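Ozone Generator Room: Walk-Through Checklist with Comments
2 min read

Site: Endlow treatment building. Unit: Mellel ozone skid, cooling loop by Ekico.
Inspected by Nahom Yimer, 2019-05-28. Comments reviewed by Ayana Alemneh.

1. Room ozone monitor reads zero before entry. OK.
2. Exhaust fan starts from the outside switch. OK. Belt squeals for a few seconds.
3. Door sign readable. NO. Faded, order a new one.
4. Cooling water flow at 40 gallons per minute. OK.

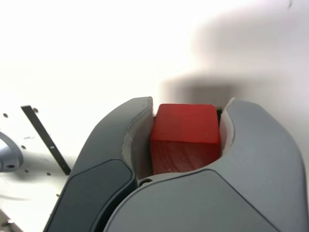
Red cube between the gripper fingers.

5. Strainer clean. NO. Fine grit on the screen. Flushed and refitted.
6. Oxygen feed line leak test. OK at all joints but one. The fitting behind the dryer bubbled. Tightened and tested again, no bubbles.
7. Destruct unit heater comes on. OK. Hour meter is past 200 since the last service.

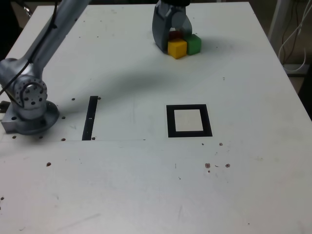
8. Anchor bolts and supports on the skid. Two bolts on the pump side turned by hand and were torqued. Cables and hoses need to be tied back from moving parts. Actuator 4 has a cable rubbing on its bracket. Add a clip.

9. Emergency stop cuts power to the generator. OK from both buttons.

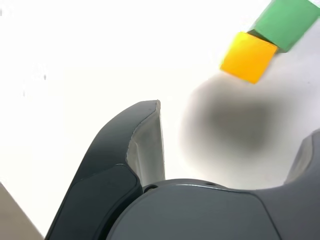 The reset took two tries at the panel by the door. The key switch is worn, and Honorato has the part on order. Keep the spare key in the control room until the switch is changed.

10. Eyewash flow and cap. OK. Tag not signed for the month.

Open items: 3, 8 (clip), 9 (key switch), 10 (tag). Recheck in July.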